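Section 4: Teaching a Task by Remote Control

This section covers recording a two-handed task on the Adness bench station with the Chacko gloves. It assumes both arms have been mounted and homed (Section 2) and the gloves have been fitted to the operator (Section 3). The practice task used throughout is the Stusdale peg board, but the steps are the same for any bench task.

You need two people for your first sessions. One wears the gloves and is called the operator. The other sits at the console and is called the monitor. The monitor keeps one hand near the stop button whenever the arms are live.

CAUTION: The arms follow the gloves at all times while the status bar on the console is green. Scratching your nose counts as a command. Pause the link before you touch your face, adjust a strap or talk with your hands.

4.1 Before you start

1. Set the room lights. Any steady light will do, including colored light, but keep it the same for the whole session. Close the blinds if the sun moves across the bench.

2. Place the board flat on the table, centered between the arms, with the square plate on the operator's upper right.

3. Press down on each corner of the board. If it rocks, check for a cable or a stray peg underneath.

4. Put out the pieces for the task. For a first session use the starting layout in your task file. Pieces can stand upright, lie flat or sit at an angle, as long as the layout matches the file.

5. Check the cables at the base of each arm. They should have enough slack for the full reach and should not cross the board.

6. Power on the arms, then the gloves, then the console, in that order. Wait for two short tones.

Note: If you hear only one tone, one glove has not connected. Turn both gloves off and on again. Restarting the console does not help and takes longer.

4.2 Bringing the hands to the ready pose

The ready pose is where every recording begins and ends. Keeping it the same from one recording to the next makes the files much easier to line up later.

1. Hold your own hands in front of you at chest height, elbows bent, fingers relaxed.

2. Ask the monitor to select LINK – SLOW. The arms will move at reduced speed until they match your position.

3. Lower the hands until one is just above each of the two top corners of the board. Let the fingers curl loosely. They should not touch the board or any peg.

4. Hold still. The monitor selects SET READY, and the console stores the pose.

The fingers do not have to be curled by the same amount. In the pose below, the left hand points its fingertips down near a small upright peg, and the right is closed into a loose fist. Both are empty and clear of the board, so either would be accepted.

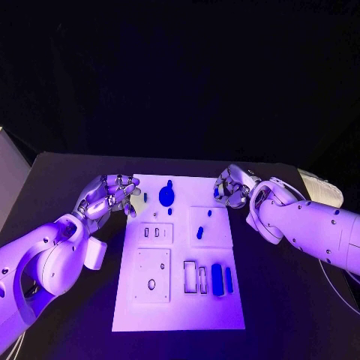
4.3 Recording a demonstration

1. Return to the ready pose and hold it until the console shows READY.

2. The monitor selects LINK – NORMAL and then RECORD. A long tone marks the start.

3. Move one hand to the first piece. Approach from above and slow down over the last part of the move.

4. Close the fingers on the piece and pause before lifting. The pause helps the software find the moment of the grip.

5. Lift straight up, carry the piece over its slot, and turn your wrist to line it up before you lower it.

6. Lower the piece until you feel the glove push back. Open the fingers fully, then lift away.

7. Repeat for the remaining pieces in the order given in the task file. Keep the hand that is not working up by its own corner.

8. Go back to the ready pose. The monitor selects END. A short tone marks the end.

CAUTION: Do not force a piece. The force limit at the fingertips is set to 31 newtons, and an arm that reaches it will stop where it is. Open your fingers, raise your hand and let the monitor clear the fault.

Note: Small mistakes are fine. If you miss a slot and get it on the second try, keep going and mark the recording RETRY. If a piece falls off the board, end the recording and mark it DROP. Do not reach in to pick it up while the link is live – pause first, then reach.

4.4 How many recordings to make

For the peg board, plan on 70 good recordings per layout. RETRY recordings count toward this number, and DROP recordings do not. Save the DROP files anyway, as they are used in the fault training described in Section 6.

Change places with the monitor when your arms get tired. Tired operators tend to let their wrists sag, and the robot will learn the sag along with everything else.

4.5 Common problems

The hand jumps when the link starts.
Your own hand was too far from the stored pose. Pause, go back to LINK – SLOW and match again.

The fingers will not open all the way.
The glove has slipped. Pause the link, pull the glove snug at the wrist and run the finger check from Section 3.

The arm lags behind your movement.
Look at the network light on the console. If it is orange, other traffic is using the line. Move the console to its own Zulbridge port.

Fault 426 appears on the console.
The two wrists came too close together. Move your hands apart, then have the monitor select CLEAR. The current recording is lost and has to be made again.

4.6 Ending the session

1. Bring both hands to the ready pose and select PAUSE.

2. Select PARK. The arms move back to their rest positions on their own. Stay clear of the bench until the status bar turns gray.

3. Turn off the gloves, take them off and place them on the charger with the palms facing up.

4. Check the file list against your session sheet and correct any wrong marks before you log out. Marks cannot be changed once the files have been sent for training.

Section 4 last revised 4/12/23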